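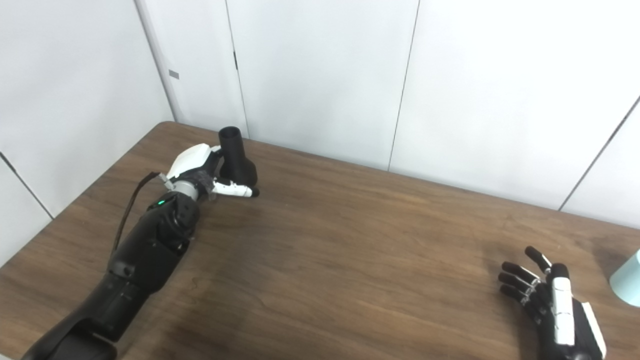
*Tampo de mesa em madeira, com uma peça preta em forma de funil perto da borda do fundo.*

Documentação > Conjuntos de dados > Embalagem > Drulley

Tempo de leitura: 3 minutos

# Drulley -- registos de impressão flexográfica em cartão canelado

Bem-vindos, e obrigado pelo interesse! O Drulley reúne os registos de produção de uma linha de impressão e corte de caixas de cartão canelado, passados a limpo com bastante paciência a partir das folhas de turno da Fusasgate. Quem já trabalhou numa gráfica de embalagem sabe como são essas folhas (abreviaturas que só o impressor entende, números emendados por cima, uma nota a lápis sobre o rolo anilox), e por isso ficámos tão contentes quando a empresa nos deixou usá-las.

## O que está incluído

- `trabalhos.csv` -- 252 trabalhos de impressão, um por linha
- `cores.csv` -- as tintas de cada trabalho, até 8 por trabalho
- `paragens.csv` -- paragens da máquina, com motivo e duração em minutos
- `notas.txt` -- observações dos impressores, tal como foram escritas

Os dados vêm de 2 máquinas, identificadas na coluna `maquina` como A e B. A máquina B só começou a ser registada em janeiro, de modo que convém ter algum cuidado ao comparar as duas: as primeiras semanas apanham ainda os acertos da instalação, e o desperdício dessa altura é bastante alto.

## Campos principais

`gramagem` está em g/m² e refere-se à face exterior do cartão, nunca à chapa completa. `tiragem` é o número de chapas boas entregues à colagem. `desperdicio` conta as chapas rejeitadas, incluindo as do acerto inicial. Os trabalhos com tiragem inferior a 400 chapas ficaram de fora, pois eram quase todos provas para clientes e baralhavam as médias.

O campo `viscosidade` deu-nos mais trabalho do que gostaríamos de admitir. Uns turnos mediam em segundos com um copo, outros com outro modelo de copo, e nem sempre ficou anotado qual. Onde foi possível saber, a coluna `copo` diz qual era; onde não foi, deixámos a célula vazia e não tentámos adivinhar.

## Como ler os ficheiros

O separador é o ponto e vírgula, a vírgula é decimal e a codificação é UTF-8. Para juntar trabalhos e cores, usem `id_trabalho`. Se abrirem os ficheiros numa folha de cálculo, importem essa coluna como texto -- os zeros à esquerda desaparecem com uma facilidade impressionante!

## Limitações

Os nomes dos clientes foram substituídos por códigos. Não há medições de cor, só as referências das tintas, e as paragens muito curtas dependem da boa vontade de quem preenchia a folha.

## Versões

**23 nov 2018** -- corrigidas as durações das paragens que passavam da meia-noite; acrescentada a coluna `copo`.

Correções e dúvidas são muito bem-vindas, de preferência com o `id_trabalho` à frente, que nos poupa imenso tempo de procura.

Relacionados
- Dhillon: resistência à compressão de caixas canelado duplo
- Skastley: consumo de cola em linhas de dobragem
- Glossário de flexografia para quem vem de fora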